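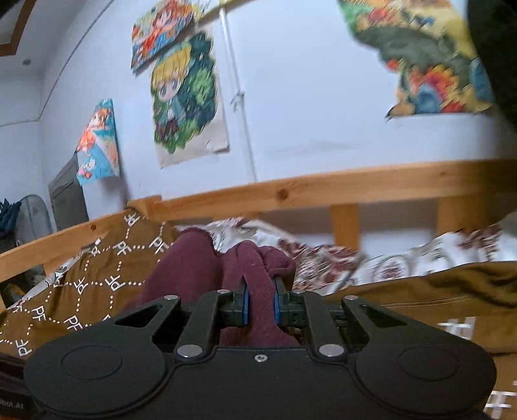 Home | Diary | Mending | Recipes | About

Filed under: House Days

The Big Bed Day

June, and I have finally done the bedroom! I woke up early with the window open and thought, today everything on that bed gets shaken, sorted and folded, and by lunch I was having such a good time that I forgot to eat any.

It started with the mustard-brown bedding, the one with the white letters and the dotted lines running all over it. I love that thing. It's loud and it doesn't go with the pillow at all, and I don't care. I bought it at the Ikby clearance tables for 19 dollars and carried it home on the bus in my arms like a big warm dog. The letters go every which way, so there's no right side up to worry about, and you can throw it on half asleep and it looks the same as when you try.

The maroon was harder. Maroon on mustard is my favorite pair of colors in the whole house — like plums and toast — but heavy, plain cloth like that never wants to lie flat. You smooth one end and a hump comes up at the other. I must have chased the same fold up and down the bed for ten minutes, laughing at myself.

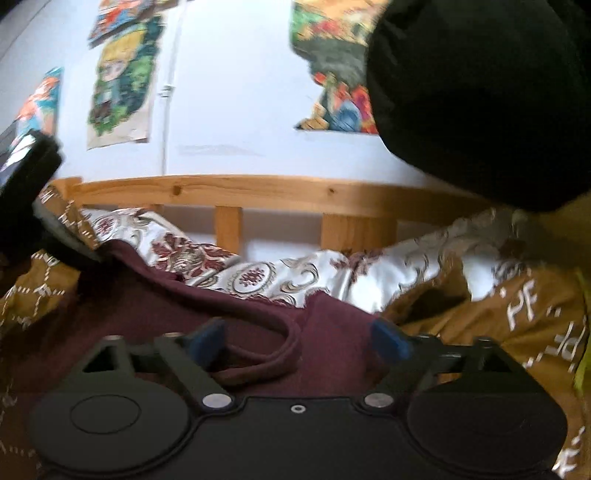
Pillow end

I'd forgotten how fancy the long pillow is, all silvery and white with those swirly maroon medallions. Tiburcio Bautista says it looks like it came out of a hotel lobby, and he means it as a complaint, but I took it as praise. It sits up against the pine rail so nicely. I dusted the rail too, and spent a while looking at the knots in the wood. I do like a bed where you can tell it used to be a tree.

Then back to the maroon. I've learned to find the hem first and work from there, because the thick seam gives you something to hold on to and the rest just follows along behind.
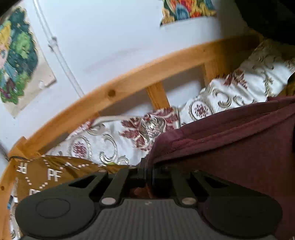 Once I have the hem I bring it over toward the middle, pat it down, and do the other side to match. Mine never come out square. Mrs. Mac Giolla downstairs can fold anything into a perfect brick, and she's offered to teach me, so I may take her up on it one evening if she'll let me bring cake.

Next up is the closet, which scares me a little. I'd like to get it down to 2 shelves of bedding, and one of those has to hold the winter things. I also want to try the lavender bags from Kidstead that my sister swears by. For now the window is still open, the room smells like outside, and I'm going to bed at nine o'clock on purpose just to enjoy it.

Contact | Copyright Clotodis Diaries | Back to top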